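Home Topics Housing and Lending Glossary Browse A to Z

Right of redemption

July, by Teodoro Dagdag

The right of redemption is the right of a homeowner who has fallen behind on a mortgage to get the property back by paying what is owed. It is one of the oldest ideas in home lending, and it still shapes the way foreclosures are handled in much of the United States, though the details differ a good deal from one state to the next (and sometimes, it can feel, from one courthouse to the next). The word "redemption" here simply means buying back, in the same sense that a person redeems a watch from a pawnshop by paying off the loan.

Equitable and statutory redemption

Lawyers speak of two kinds. The first, called equitable redemption, exists before the foreclosure sale takes place. Up to that point the borrower may pay the full debt, with interest and allowed costs, and keep the home free of that mortgage. It grew out of the old English courts of equity, where judges came to feel that a family should not lose a valuable piece of land over a payment that arrived a little late.

The second, called statutory redemption, exists only where a state legislature has created it. It begins after the sale and runs for a fixed time. During that time the former owner may pay the required sum and take the property back, even though somebody else has already bought it at auction. Some states allow many months, others a few weeks, and a good many allow nothing at all after the sale.
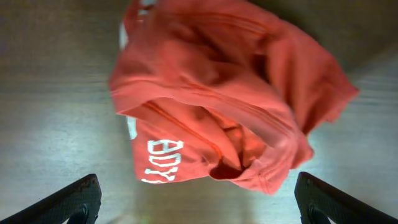
It helps to keep both of these apart from reinstatement, with which they are very often confused. A borrower who reinstates a loan pays only the missed payments, late fees and legal costs, and the mortgage then goes on as before. A borrower who redeems pays off the whole balance, usually by refinancing, by selling the house, or with help from relatives.

What must be paid

Before a sale, the redemption amount is generally the unpaid principal, the interest that has built up, and whatever fees the loan papers and the law permit. After a sale, many states use the auction price instead, plus interest at a set rate and certain expenses the buyer has had to meet, such as property taxes and insurance. This can make a surprising difference. If a house sells for much less than the debt, redeeming at the auction price may be far cheaper than paying off the loan would have been, although the lender may still have a claim for the shortfall in places where such claims are allowed.
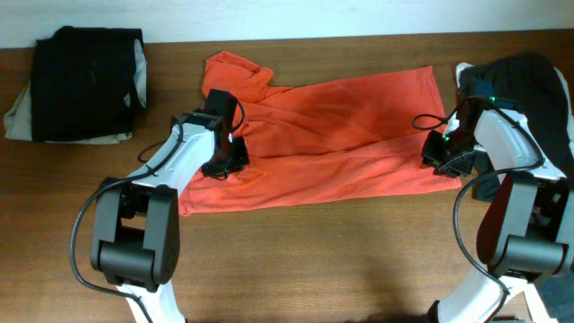 This page was last edited in July, at 7:10 p.m.

Anyone hoping to redeem should ask for the figure in writing, with a date through which it is good, and should read it slowly. Interest is often added by the day, so a sum that was correct at the start of the week can be short by the end of it.

Who may redeem

The borrower is the usual person, but seldom the only one. Heirs, a spouse with an interest in the home, and holders of second mortgages or other junior liens may have the right too, each in an order laid down by statute. In some states the right can be sold or given away, and this has drawn a certain kind of investor who offers a distressed owner quick cash for a signature. Jericho Ignacio, in the housing handbook he wrote for the Buenaventura Tenants and Owners League, urges readers never to sign such a paper at the kitchen table, however friendly the visitor may be.

Effect on buyers

For a buyer at auction, a redemption period means waiting. Title is not fully settled until the time runs out, and few people care to put a new roof on a house they may have to hand back.
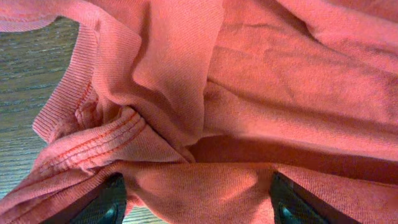
Bids at such sales may be lower for the same reason, and critics of long redemption periods have argued that this hurts the very owners the rule was meant to protect. Supporters answer that the extra time has kept families in their homes, and that a lender who knows the owner may redeem has some reason to bid a fair price.

See also

Deed in lieu of foreclosure; Deficiency judgment; Judicial sale; Reinstatement of a loan; Tax lien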